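Betreff: Re: [robo-ag] Greifer, Stand der Dinge + Samstag

Hallo zusammen,

kurz zwischen zwei Stunden, sorry für die Tippfehler.

Danjuma Obi schrieb:
> Wie weit seid ihr mit den Stoffen? Für Nandamar brauchen
> wir bis Ende November 200 Griffe, sonst wird das nichts
> mit der Anmeldung. Und wer hat den Schlüssel zum
> Werkraum?

Schlüssel hab ich. Stoffe: Kissen laufen ganz ordentlich, Decken mühsam. Alles was Fransen hat bitte extra notieren, in der Tabelle Spalte "Rand", nicht bei Bemerkungen!! Blaue Finger bleiben erstmal drauf, Ersatz von Wieser noch nicht da. Schrauben vor jedem Durchgang nachziehen, letztes mal vergessen worden.

Samstag 10 Uhr, Werkraum. Wer kann noch Tücher oder Überwürfe mitbringen, gern gemustert, einfarbige haben wir genug. Akkus laden nicht vergesen.

Geld: von den 450 Euro ist noch was übrig, Rest geht in Material. Quittungen an mich, bitte nicht wieder an Danjuma.

Bild hängt unten dran.

Gruss
Pirmin Koller

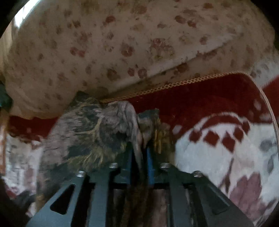
Greifer am grauen Stoff mit den Goldfransen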